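Ring binder

A ring binder is a stiff folder with metal rings inside that open and shut to hold punched paper. I've kept my household papers in them for 15 years, so I'm fond of the things. Most have two, three or four rings, and which you get depends mainly on where you live – here in the States it's nearly always three.

Rings come round or D-shaped. I like the D kind, as the pages sit in a straighter stack and you can fit a few more in!
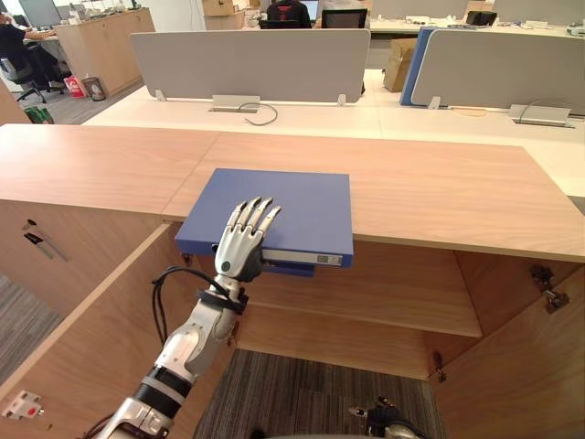
Blue binder with a white spine label, on a wood-grain cabinet.

Covers are often board wrapped in plastic, though cloth ones turn up too. My friend Hiwot Ambaye still uses a cloth set from Keradura (12 of them, all gray) and the rings close fine. If yours have started to gap, pages will snag when you turn them – I've never managed to bend a ring back properly, so I move the papers to a new binder.

See also: Hole punch, Lever arch file, Index tab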